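Dernmont Hall Users' Group
Minutes of the May meeting, 7:00 p.m., back room

1. Minutes of the last meeting were approved with one correction: the Bornetti cupboard key is kept at the desk, not in the kitchen.

2. Building. The 1922 windows on the street side still stick. Omerović quoted for six of them. Decision held over until the second quote is in.

3. Odds and ends bins. Things left in the bins now go back to the store shelf at the end of each month. Packages are to be sorted first, then tape and small items. The metal floors are stained and will be scrubbed once the bins are empty - $40 was agreed for brushes and cleaner.

Grey bin, still to be cleared: one orange and white package, a yellow ring that looks like a roll of tape, a few other small things.
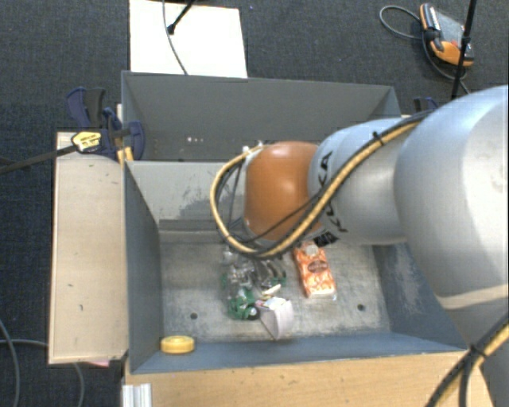 One member asked that tape be kept out of the bins altogether and hung on the hooks by the door. Agreed.

4. Mitent invoice for $110 approved for payment.

Meeting closed at 8:15 p.m.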